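Todach cherche un chargé ou une chargée d'achats, équipements robotisés – CDD de 14 mois, Lemine

Nous préparons le budget d'un second poste à deux bras et les devis nous laissent perplexes. Skirano et Ospina promettent beaucoup, chiffrent peu la maintenance et presque jamais les pinces de rechange. Il nous faut quelqu'un qui lise les annexes.

Vous comparerez 3 offres, referez les calculs d'amortissement et direz à la direction s'il vaut mieux attendre. Cinq ans d'expérience en achats industriels, tableur solide, goût modéré pour les démonstrations commerciales. Prise de poste en août.

Essai en cours : rangement d'assiettes dans un égouttoir. 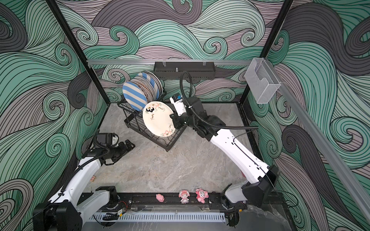 Faut-il savoir programmer un robot ?
Il suffit de savoir lire un contrat de maintenance.

Candidatures : Rui Correia, service achats, avant le 25 décembre 2023.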